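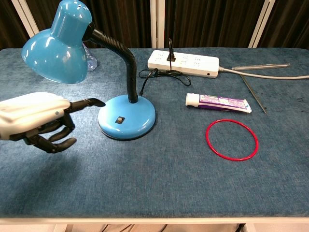 Vol. 11, p. 31

Marchal Hand, right side: service notice for index finger

The Marchal is a five-finger hand for light bench work such as switches, buttons, caps and small tools. It has a white housing and black jointed fingers, and it fits any Vellstead wrist plate.

Hands shipped before June have a known fault. After 300 or more pressing cycles in one session, the index finger can stay locked straight when the open command is sent. The other fingers curl and release as normal. The controller shows no error, and the arm will carry on to its next move with the finger still out.

The fault turned up at our Faringate shop during switch-pressing work. The target was a desk lamp with a small black rocker or push switch on the base. The finger stayed out, the arm moved on, and the lamp was shoved into the power strip behind it. The hand was not damaged. One lamp cord was pulled from its plug.

Until the part is replaced:

Stop every 200 presses and run the full open and close check.
Set the wrist speed to Low for any job near mains power.
Keep power strips and loose cords out of the finger's path.
Do not pull a locked finger back by hand. Cut power at the wrist first and wait for the joint to go slack.

The replacement tendon guide is free to registered owners. Order it through Mundora Parts with the serial number from the wrist plate. Fitting needs a small hex key and no recalibration.

Notice written by Crisanto Talavera, Service. Revised 19th December.

Comments

benchrat: Had this on ours. Power cycle freed it but it came back the same afternoon.

T. Oduya: Does the left hand use the same guide?

Mundora Parts: Same guide, mirrored. Please say which side when ordering.

pell_k: New guide fitted, no lockups so far.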